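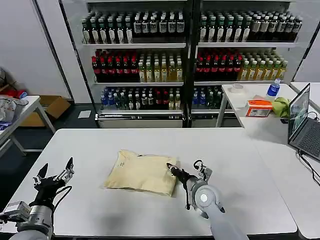
# Chapter 2
## Tables That Grow: Reading the Claims for Extending Dining Tables

Most shoppers meet the extending dining table at its best. It stands in a showroom with its leaves in, set for a crowd, on a floor with no other furniture near it. The tag gives one price, one finish name, and a number of seats. The shopper is asked to picture a holiday dinner, and the picture does most of the selling.

This chapter looks at what the tag leaves out. By the end of it you should be able to take a product page for an extending table, mark the claims that can be checked, check them with a tape measure and a bit of arithmetic, and set the rest aside. You will also learn the four common ways a table gets longer and what tends to go wrong with each.

**Terms used in this chapter:** apron, leaf, butterfly leaf, drawleaf, drop leaf, equalizer slide, pedestal base, place width, knee clearance, racking

### 2.1 The seat count

Take the following text from a catalog page for a table called the Nestville, sold by a store named Borka:

> The Nestville brings people together. Its warm oak look and clever hidden leaf take you from a quiet breakfast for four to a feast for ten in seconds.

There are three claims here that sound like facts. One is the material, one is the number of people, and one is the time it takes. Read them again and see how little has been promised. "Warm oak look" does not say oak. "In seconds" does not say how many seconds, or how many people have to lift. And "a feast for ten" depends on how wide the writer thinks a person is.

No rule makes a maker use a fixed place width. A generous one allows each diner about 30 inches of table edge, enough for a chair with arms and for elbows that never meet. A tight one allows far less. The same top can be called a table for six by one maker and a table for ten by another, and neither has told a lie that anyone could pin down. When a page gives a seat count and no place width, treat the count as advertising.

The count gets worse at the corners. A seat at the end of a rectangular table and a seat at the end of its long side both need the same piece of floor for knees. Catalog drawings, seen from overhead, place the chairs all around the edge and show no legs at all, human or wooden. Try it with real chairs and one of the two people at each corner will be sitting sideways.

Then there are the table's own legs. On many extending tables the legs stay where they are while the top slides outward, so a leg that stood at the corner of the closed table now stands in the middle of somebody's place. Pages seldom show this. The photograph is taken from a low angle at one end, with a chair pushed in just so.

> **Check it yourself.** Find a page for any extending table. Write down the seat count, then work out how much edge each person gets with the table fully open. Take off any stretch blocked by a leg. Does the count still hold?

### 2.2 Height, aprons, and knees

Dining tables are close to one another in height, and shoppers rightly pay little attention to that figure. The figure they should ask for is the gap between the floor and the lowest part of the frame. This is the knee clearance, and extending tables often have less of it than plain ones. The leaf has to live somewhere. If it lives inside the table, the box that holds it hangs down below the top.

A deep apron – the band of wood that runs under the top and ties the legs together – can look handsome and be a daily nuisance. Add a thick seat cushion to the chairs and an adult may not be able to cross one knee over the other. Chairs with arms bring a second problem, as the arms may strike the apron and keep the chair from sliding under. The seller of the table will tell you this is a chair problem. The seller of the chairs will tell you the opposite.

Most product pages leave knee clearance out. Ask for it. If the salesperson does not know, the tape measure does.

### 2.3 Four ways to get longer

**The separate leaf.** The top splits in the middle, its halves pull apart, and a loose board drops into the gap. This is the oldest of the common types and the easiest to repair. Its weak point is storage. The leaf ends up behind a wardrobe or in a garage, where it takes on damp or loses it, and where sunlight never reaches it. After some years the leaf and the top no longer match in color, and in bad cases they no longer match in width. No page we looked at for this chapter warns of either.

**The butterfly leaf.** The leaf is hinged down its middle and folds up inside the frame. It is always at hand, and it ages out of the light just as a stored leaf does. It also brings a hinge line across the middle of the open table, which collects crumbs, and a mechanism that must be lined up well to close flat.

**The drawleaf.** Two leaves slide out from under the ends, and the main top settles down level with them. No part has to be carried. The top, however, has to be free to rise and drop, so it is held less firmly than a fixed top. Lean on the outer end of a drawleaf before you buy it. Lean with some weight, as a tired guest would.

**The drop leaf.** Hinged flaps hang at the sides and are held up by brackets or swinging legs. It folds down smaller than any of the others. The swinging leg is a well-known enemy of shins, and a bracket is only as good as the screws that hold it.

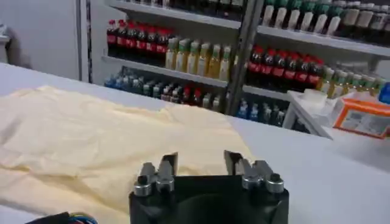
Each of these types can be made well or badly, and the name of the mechanism tells you very little about which you have in front of you. A cheap butterfly leaf is a worse thing than a good loose board. Catalogs tend to rank the types as if newer meant better, and you should be slow to accept it. Ask who gains from the ranking. A built-in mechanism lets a store charge more for about the same amount of wood.

### 2.4 A worked case

Ulora, a store that sells mostly online, lists a table called the Pascual. The page gives a closed length and an open length. The second is larger than the first by 33 inches, and the text says the table "goes from six seats to ten."

Start with what the leaf adds. It adds 33 inches to each long side, and nothing at all to the ends. Four extra people means 2 more on each side. Divide, and each newcomer gets sixteen and a half inches of table edge. That is narrower than many dining chairs. The chairs alone would not fit in the new space, before anyone sat down in them.

Could the numbers be rescued? Yes, if the six seats in the closed position were so roomy that everyone could shift along and share what was left over. In that case the closed count was too modest, which would be a strange thing for a store to be. The likelier reading is that the two counts were written to sound good side by side, and that the first was worked out with one place width and the second with another.

One honest line for the Pascual would be: "Seats six in comfort, eight when open." It is a perfectly good table on those terms. It would also be harder to sell next to a rival that claims ten.

Notice what the case does not show. It does not show that the table is weak, ugly, or too expensive. A puffed-up seat count is a fault in the writing, and it is easy to slide from distrust of the page to distrust of the wood. Keep the two apart. Plenty of sound furniture is sold with silly copy, and some very plain, careful pages describe tables that rack and groan within a year.

### 2.5 Before you read on

The rest of the chapter takes up slides and locks, finishes on leaves and tops, and the question of whether a large table used at full size only once or twice a year is worth its floor space. Work through the following first.

1. Measure the table you eat at most often: length, width, knee clearance. Write down how many people have sat at it at one time, and how many were comfortable.
2. Rewrite the Borka text in section 2.1 so that each claim in it could be checked. Do not make it longer than the original.
3. A friend says a pedestal base solves the leg problem. In what way is this true, and what should your friend ask about the open table's ends?
4. Choose one phrase from a real product page that sounds like a measurement and is not one. Explain what the writer would have to add.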